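"Read the second message, not the first": tracking local rumors in Grosville

Apr 12, 2026

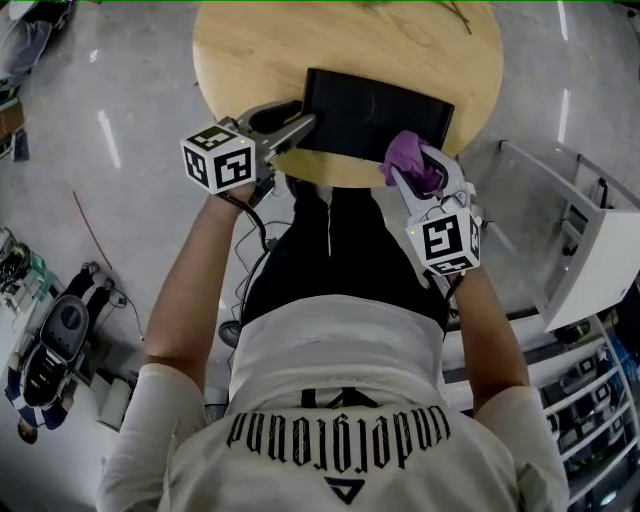 Hala El-Sayed started keeping a list of false stories when the water in Grosville was said to be poisoned. The message reached her through a parents' group, then a building group, then a cousin who lives two hours away. By evening the supermarket on her street had sold out of bottled water.

"The water company had put out a notice about low pressure in three streets," she says. "Low pressure. Somewhere between that notice and my phone it became a chemical leak."

El-Sayed had worked as a copy editor for eleven years before that. She now runs Nitley, a small project that collects rumors spreading in Grosville and neighboring Skidley and publishes a short note on each one. Readers forward what they have received, with names removed, and she and her colleague Anas Kettani try to find where it began. Their archive holds 2,113 forwarded messages. Many are copies of one another, and once those are grouped together there are 107 separate stories.

Kettani handles the tracing. He used to cover courts for a regional paper and still works from paper notes.

"People expect me to have some special software," he says. "Mostly I make phone calls. If a message says a child was taken outside a school, I call the school, then the police press office, then the shop across the road. The shop is often the most useful."

The child abduction story is the one they see most. It has come in with four different school names and two colors of van. The wording hardly changes, down to a spelling mistake in the second line. Kettani found the same text, mistake included, in a post from another country written several years earlier.

The biggest single case was what the two of them call the Farouk story, after the bakery it named. A photo of a crowd outside Farouk was shared with the claim that a fight had broken out between two groups of young men and that people had been stabbed. One post carrying the photo was shared 1,213 times before it was taken down. The crowd was a line for holiday pastries, and the police had no record of any incident at the address.

"The owner lost a week of business," El-Sayed says. "He had people calling to ask if it was safe to come in. Our note was read by maybe a tenth of the people who saw the post. I don't pretend we fixed it."

Asked why people pass these things on, she is careful. She doesn't think most of them are trying to do harm, and she dislikes the idea that only older people fall for rumors. Some of the worst cases in the archive came from student groups.

"You get a warning about your street and you have a sister on that street," she says. "You send it. I would send it too. I have sent it – one of the stories in the archive came in from me."

What she asks readers to do is wait for a second message. The first one tends to be all alarm. The second often has a detail that can be checked, such as a time, a street corner or the name of a hospital. When no such detail ever arrives, Nitley says so in its note and marks the story as unsupported. They use the word "false" only when they can show what happened instead.

That rule has brought complaints. After a rumor about a factory closing in Skidley, the company wanted it labeled false and the workers wanted it labeled true. Nitley left it as unsupported for nine days, until the company announced that one of its two shifts would be cut.

"Both sides were angry with us," Kettani says. "I thought the label was right on the day we wrote it, and I still do."

Money is short. Nitley is paid for by 200 subscribers and a little training work for local newsrooms. El-Sayed would like to hire someone who can listen to voice messages, which now make up a growing share of what comes in and take far longer to sort than text.

For now she does it herself in the evenings, at double speed, with a notebook. The night before we spoke she had listened to a man explain at length that the bridge to Skidley was about to be closed. It was a six-minute message, and he gave the date in the last ten seconds. Kettani was going to call the highway office in the morning.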